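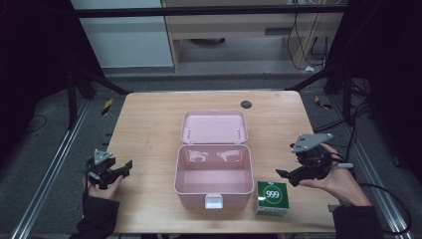 Gianni Fiore
Demonstrations and data, Urside workshop

Aug 11, 2023

Task: put the carton in the pink box, close the lid. Two hand grippers, no robot on the table. The recordings go to Pimo afterwards.

Start position as we agreed with Lorraine: box open with the lid folded away from me, latch towards me, the green and white 999 carton standing to the right of the box near the front edge. Both grippers begin in the air, one at each side, with the jaws pointing inwards. I hold this for two seconds before I move. In June I did not hold it and the beginning of every file had to be cut by hand, which took Lorraine most of an afternoon.

Recorded 50 today, of which 14 are not good. I list the reasons so that I do not repeat them next week.

Most of the bad ones are tracking losses on the left gripper. It happens when I bring the left hand over the lid to close it and turn my wrist too much. The marker plate on top then leans away from the cameras and Hitedix does not know any more where the gripper is. On the screen the left gripper jumps and comes back some moments later in the correct place. Lorraine says we can interpolate a short gap, but I prefer not to give Pimo a movement which I did not make, so I have put all of these in the rejected folder. If she wants to rescue some of them they are still there.

The right gripper has the bigger plate and gave no trouble with tracking. Its trouble is the cable. When I reach across the box the cable pulls a little at the back of the gripper, and I can feel that I correct for it with my arm. In the recording this correction will look like a part of the task. I tried with the cable over my shoulder, which was worse. After that I left more slack on the floor behind me and it was acceptable. To do: a clip on the belt, or a longer cable.

Three things about the movement itself.

First, the grasp. I took the carton from above in the first recordings, with the jaws on the two sides. It is easy for me but the jaws then go down into the box together with the carton, and the wrist comes very near to the right wall. I touched the wall in two of them. Later I held the carton higher up, only with the ends of the jaws, and let it go a small distance above the bottom. It falls a little but it stays standing if I open slowly. I think the slow opening is important and I have to remember it also when I am tired.

Second, the left hand. At the beginning I used it only for the lid and let it wait in the air during the rest. When I watched the files, it was not really waiting. It was drifting up and down with my breathing and with the other arm. Now I put the left gripper lightly against the side of the box while the right one brings the carton. This gives it a job, and the box does not slide when I touch it by mistake. All the recordings from the second half of the session are done in this way. I have written "L holds" in the name of these files. They should not be mixed with the earlier ones before Lorraine has decided.

Third, the latch. I do not try to click it. With these jaws I cannot press the latch and hold the box at the same time in a way that I can repeat. The task ends when the lid is down and both grippers have gone back to the sides. Somebody wrote "closed and latched" on the task sheet, I have corrected it to "lid closed".

About speed. I was at roughly nine seconds per demonstration in the beginning and became faster without noticing. When I play a late file after an early one the difference is easy to see, the last part especially is almost thrown. Lorraine proposed a metronome. I tried it with the phone on the shelf and I did not like it, I was moving in steps like a bad dancer! Instead I now say the parts quietly to myself: take, over, open, lid, back. It works better for me. There is no sound in the recordings, so it does no harm.

Variation. For half of the session I moved the box between the recordings, a hand's width at most to the left or towards me, and turned it slightly. The carton I kept always on the right side. If the carton comes to the left we need the other hand to take it, and this is a different task in my opinion. Please discuss before anybody records it. Also please do not put the box over the cable hole at the far right corner of the table. It stands crooked there and the lid does not fold back completely.

Light: the back wall inside the box shines. In the head camera view there is a bright stripe that moves when I lean forward. I do not know if this matters for the training. I noted it and changed nothing, so that today is comparable with the earlier sessions.

The total is now 369 with today's good ones. The Jitpraphai people asked for 500 before they run the first training, and I would like to reach this number without recording more than an hour at one time. After one hour my right forearm is tired and the grasp becomes careless. It is visible in the files, and I would not want to learn from them if I was Pimo.

For next time:
- calibrate Hitedix again before the start, also if it says that it is fine
- turn the small plate on the left gripper a little forward, ask Lorraine if the offset must be changed in the config (I think yes)
- belt clip for the right cable
- tape marks for the start position of the carton, thin ones, which the camera does not see much
- Lorraine records ten, to compare her hands with mine. She holds the right gripper lower than I do.

Files are copied to the workshop disk, rejected ones in their own folder. Grippers are on the charger shelf, the left one has the loose screw tightened.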